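About Lellance

Lellance makes and sells storage for small workspaces: pegboard panels, hooks, rails, shelves and the bits that hold them together. We are based in Mullik Yard, where we have a workshop, a packing room and a trade counter.

Pieter Vandenberghe and Yolotzin Xolalpa started the business after several years of fitting out shops for other people. The first product was a wall panel for a bicycle repairer who wanted his spanners off the bench. He still has it. The range now runs to 46 items, and most of them fit each other.

What we make

Our panels come in two forms. The wall panels are screwed to battens and can be joined side by side. The desk panels stand at the back of a table and are meant for people who rent or share a room and can't drill into the wall.

The holes are laid out in a regular grid. Hooks can go anywhere on it and be moved later when the tools change. Customers tend to buy too many hooks at first and then come back for shelves, so we now sell hooks singly as well as in packs.

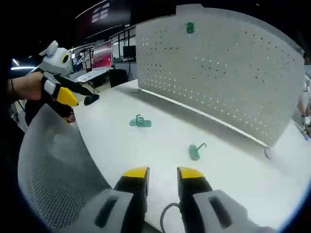
Hooks and colours

The green hook is the one we sell most of. It has a flat base and a curved wire hook, and suits scissors, tape, keys, headphones and cables. For drills and other heavy tools, please ask us about the wall brackets instead.

Higinio Maldonado looks after colour matching. Standard colours are kept in stock and special colours can be made for orders of 800 hooks or more.

Who we supply

About half our work is for schools, repair shops and craft studios. The rest goes to people setting up a desk or a shed at home. Our largest order so far was 2,000 hooks for Contreras, a chain of sewing shops.

Visiting and ordering

The trade counter is open on weekday mornings. Gilmar Seixas can help with layouts if you bring the width of your table or wall. Spare hooks and rails for older panels can be ordered by post.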